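Ticket 3901: Greifer verliert Kleinteile beim Einräumen
Projekt: Dovness (Robotik-AG, Oberstufe)
Gemeldet von: Mwanahawa Langat
Bearbeitung: Mwanahawa Ndung'u
Status: offen
Angelegt: 11. Mai 2021

Langat:
Beim Einräumen in die Schachtel rutschen uns runde Teile weg, flache auch. Gruppe Zoro meint, es liege an den blauen Fingerpads, und will neue bestellen. Ich glaube das erst, wenn mir jemand den Unterschied zeigt. Die Pads haben laut Zählerliste 1.000 Zyklen hinter sich, im AG-Ordner steht 2.000 als Wechselgrenze.

Ndung'u:
Bitte vor jeder Bestellung die Schrauben an beiden Backen nachziehen und den Nullpunkt neu setzen. Welche Firmware?
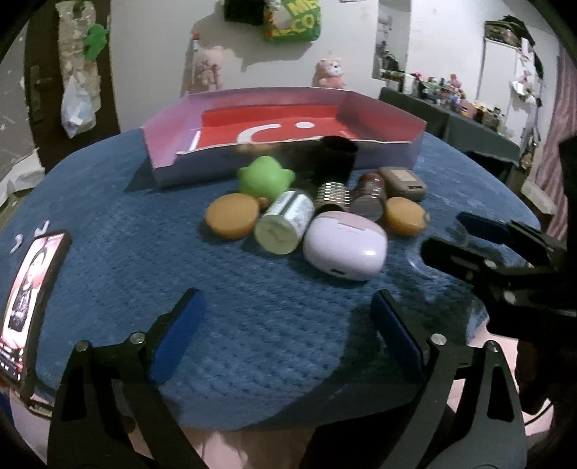

Langat:
Firmware 9, die von Erkoteck. Schrauben nachgezogen, Nullpunkt gesetzt. Danach ging es besser -- zumindest behauptet das die Gruppe. Mitgeschrieben hat keiner, also zählt es für mich nicht. Die Strickdecke auf dem Tisch halte ich übrigens für eine eigene Fehlerquelle, darauf gibt alles nach.

Ndung'u:
Dann einmal mit Decke und einmal ohne, gleiche Teile, gleiche Reihenfolge. Schließweg mitloggen.

Langat:
Machen wir. Das Auswerteskript von Stanciu nehme ich dafür nicht, das meldet "Griff ok", sobald die Backen stehen bleiben, auch wenn nichts dazwischen ist. Wir werten von Hand aus. Bestellung der Pads bleibt bis dahin gesperrt.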